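Flatitz Tabletop Demo Kit - wrist cam + overhead

For teams collecting manipulation examples at a bench. One arm, two views, toy kitchen props. Ships from Kubiak, usually 13 days.

What you record
Every episode saves both streams, synced. Perforated items are worth the extra takes - rims are hard for policies. 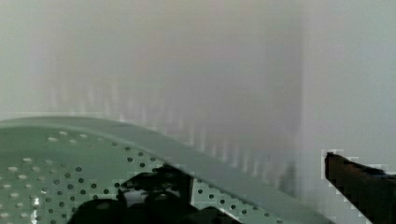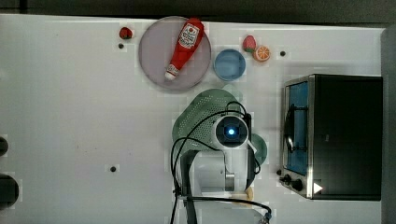

Wrist views and one overhead, green perforated piece in all four.
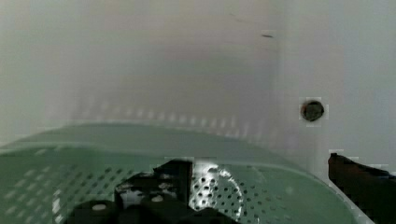
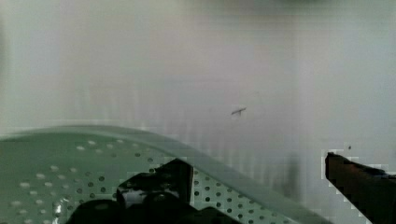
In the box
- gripper w/ wrist camera
- overhead mount, cables
- Braltico logger, 500 episodes before you need to offload
- prop set (oven not incl.)

Starter data: 300 episodes, 68 of them failed grasps, labelled seperately. Keep those in.

Questions on lead times, ask Menaka Howlader at Kubiak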